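Why Can You See Through Some Things?
For readers aged 8 to 11
By Kianoush Abbasi

Look at a window. Now look at the wall beside it. Both are hard, and both stop the wind. But the window lets you see the tree outside, and the wall does not. Why is it so?

To answer, we must think about light. Light comes from the sun or from a lamp. It travels in straight lines until it meets something. Then three things can happen. The light can bounce back, it can be soaked up, or it can go through. Often it does a little of each.

When almost all the light goes through and stays tidy on its way, we say the thing is transparent. Clean water is transparent. So is a glass jar, and so is clear plastic.

When some light goes through but gets mixed up, we say the thing is translucent. Baking paper is like this. Hold it before a lamp and you see a glow, but you cannot read the name on the lamp.

When no light goes through, the thing is opaque. Your shoe is opaque. A brick is opaque, and so is your little brother when he stands in front of the television.

What is clear plastic?

One kind of clear plastic has the name acrylic. Shops use it for small stands and shelves, because you can put a thing on top and still see it from many sides. Acrylic is lighter than glass and does not break so easily. But it gets scratched, so you must wipe it with a soft cloth and never with sand or a rough sponge. 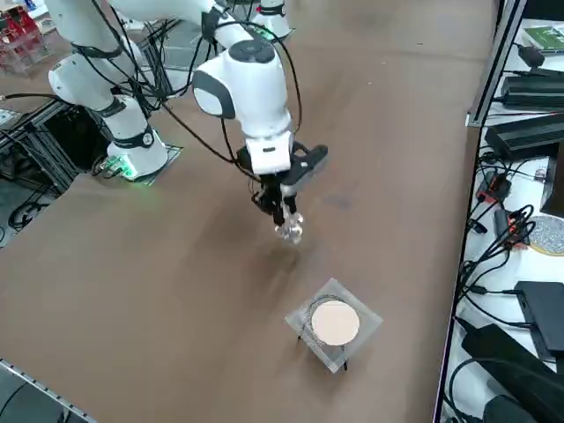 If clear plastic lets the light go through, how do our eyes find it at all? The secret is in the edges. When light goes from air into plastic, it bends a little, and a small part of it bounces back. On a flat piece you may hardly notice this. At an edge or a corner, the light bends and bounces much more, and so you see a bright line there.

A shape with many small flat sides is even better. Each flat side is called a facet. Every facet sends the light in another direction, and when you turn the shape in your fingers, it sparkles.

Tegwen Sayce, who is 10 and lives in Kneath, wrote to me with a good question: "Why do I walk into glass doors but not into wooden ones?" Dear Tegwen, now you know it. In the middle of a glass door there are no edges to help you. This is the reason many doors have a coloured sticker at the height of your eyes.

Try it at home

You need a clear plastic cup, a bowl of water, a sheet of coloured paper and a lamp. Ask a grown-up before you start.

Put the cup on the paper beside the lamp. Look for the bright lines. Where are they? Draw the cup with a pencil, but draw only the lines you can really see.

Now put the cup slowly under the water, with no air inside it. The lines become weaker. Water bends light more like plastic does, so there is less bending and bouncing where they meet. The cup is still there, but it is much harder to find.

New words

Transparent: you can see clearly through it.
Translucent: light comes through, but the picture is not clear.
Opaque: no light comes through.
Facet: a small flat side on a shape.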